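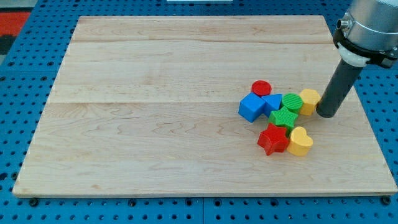 How often do I have to oil a maple cutting board before it stops drinking? I bought a big secondhand one at the Tredport flea market in September and it has eaten most of a bottle of mineral oil since. Mine is pale planks joined edge to edge, with seams running across and a faint wavy grain, and by the next morning it looks as thirsty as the day I brought it home. The label says "apply as needed," which I could have written myself. I'm also wondering if the seams are a weak spot. My sister-in-law in Grirnmont says to switch to olive oil, but she also keeps tomatoes in the fridge.

3 answers

Answer 1 (accepted)
Once a day for a week, once a week for a month, then once a month for as long as you and the board are on speaking terms. Flood it, leave it overnight, wipe off what's left in the morning. Do both faces and go heavy on the ends, where most of it soaks in. Glued seams are fine unless you can catch a fingernail in one. If you can, it needs regluing and no amount of oil will help. Skip the olive oil, it goes rancid and your bread will tell you. And keep it out of the dishwasher. I put one through at 60 degrees C once and got a very nice pair of smaller boards.

Answer 2
just use the Varkico board wax, had mine years and never oiled it

Answer 3
Wax goes on after the oil – it won't do much on a dry board. I use the Solanki one with beeswax in it, warmed in a pan of water so it spreads. Also, if yours came from a flea market, sand it first. Old boards often have a layer of somebody's onions in them. Start at 120 grit, finish at 220, wipe with a damp cloth and sand again when the fuzz comes up. People will tell you to go to 2,000. Those people don't cook.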